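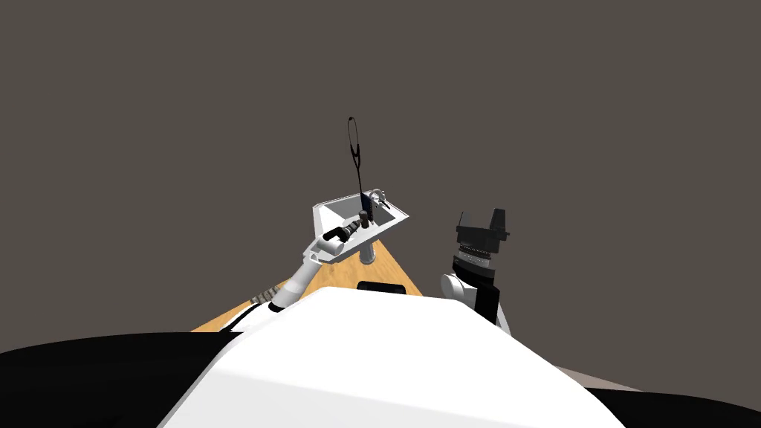

# Alico Tray Pack for Bellitbridge

Simulated two-arm task pack, with demonstration episodes and evaluation scripts. Current release: Jan 26, 2023.

The Alico Tray Pack is a set of tray-reaching tasks for a two-arm robot in simulation. It runs inside the Bellitbridge simulator and was built to test one training method, staged view cloning, which is covered further down this page. The pack includes the scene files, the recorded episodes, the trained checkpoints and the scripts used to score them.

## The task

A white open tray sits on a post above a wooden table. The robot reaches into the tray with its left arm, closes on a thin black looped tool and lifts it clear. The right arm starts folded and stays out of the way until the left arm has finished. In the second task variant the right arm then takes the tool by the loop.

The policy gets a view taken from the robot's own body, looking out over the torso. The torso and arms block a good part of the table. We kept it that way in all training and test episodes. The background is plain dark grey in the base scene, and a separate file adds room textures for users who want them.

## What is in the pack

| Item | Contents |
|---|---|
| Scenes | Base scene, textured scene |
| Task variants | 2 (single-arm lift, lift and handover) |
| Training episodes | 737 |
| Held-out test episodes | 134 |
| Control rate | 30 Hz |
| Observations | Body-mounted view, joint positions, gripper opening |
| Actions | Joint targets for both arms, gripper commands |
| Checkpoints | Baseline and staged, one of each per variant |

Episodes were recorded by teleoperation in the simulator. Failed grasps that the operator recovered from were kept. Episodes where the tool left the tray and fell to the table were removed from the training set and are supplied in a separate folder.

## The method

Staged view cloning trains a policy in two passes. The first pass uses joint positions and the tool pose from the simulator, with no images. The second pass freezes the action layers and trains a vision encoder to produce the same features from the body-mounted view. Tool pose is not used at test time.

The baseline is ordinary behavior cloning from images and joint positions, trained on the same episodes for the same number of updates.

## Results

On the single-arm lift, the staged policy completed more of the held-out episodes than the baseline. Most of the gain came from starts where the left forearm hides the base of the tool during the final approach. The baseline tended to close early in these cases and catch the tray wall.

On lift and handover the two policies were close, and we do not claim a difference. Both lost most of their episodes at the moment of transfer. The loop is thin, and small errors in wrist angle cause the right gripper to pass beside it.

Per-episode scores are in the results folder, along with the random seeds. The scoring script counts a lift as complete when the lowest point of the tool is above the tray wall and the gripper is still closed on it.

## Known limits

- No real-robot results are included. The pack has been tested in simulation only.
- Contact between the tool and the tray wall is stiff. At time steps longer than the default, the tool may jump.
- The small metallic parts in the tray are fixed in place and cannot be grasped.
- Lighting is flat in the base scene. Policies trained only on it do poorly in the textured scene.

## Requirements

You need a working Bellitbridge install and a GPU with enough memory for image training. Scoring the supplied checkpoints can be done on CPU, slowly. The Woldemariam arm controller is bundled and does not need a separate license.

## Ordering and support

The pack is free for university labs. Company licenses are sold by the seat through Sakville, which also handles support requests. Include the release date and the seed of the episode when reporting a fault.

The next release is planned for April and will add movable parts in the tray and a softer contact setting. Existing license holders will receive it at no charge.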